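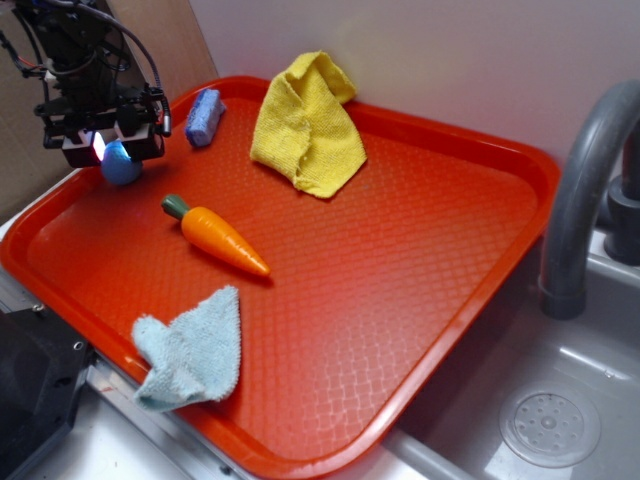 The tray by the sink, with the arm over the blue ball.

Thursday, December 26, 2019

Most people in the building are still on holiday, so it was very quiet and I could work without anyone asking for the room. I came at nine. Kenneth came later with bread and cold ham from his family dinner, and we ate it standing.

We recorded 88 episodes today. In the total we have now 1326 for the tray task, and Birutė wants them checked before she starts the new training in March. I threw away 19 from today's set. In most of them my hand on the controller was shaking or I stopped too long in the middle to think. The model will learn my thinking pauses also, Birutė says, and I believe her, I have seen the arm wait over a thing like a person who forgot why he came into the kitchen.

The carrot is easy for me now. I go down along its body and close, and it comes up. The ball I still do not like. If I am a little bit to the side, it rolls to the rim and I must follow it there, and the rim is a bad place for the fingers. Kenneth says I should keep these episodes if I catch the ball in the end, so the model can see how to correct a mistake. I kept 3 of them and marked them in the notes.

The cloths take the longest. After each episode I have to drop them again in a different shape, and I noticed that I always make the same shape, a small mountain with one point. So after lunch I closed my eyes when I dropped them. The yellow one fell partly over the back rim two times and I left it like this.

In the afternoon the sun moved and there was strong shine on the red plastic. I wrote to Povilas to ask if we should cover the window or leave it. He did not answer yet, he is in Trevville with his parents.

My shoulder hurts. Tomorrow I will put the chair lower and begin with the sponge.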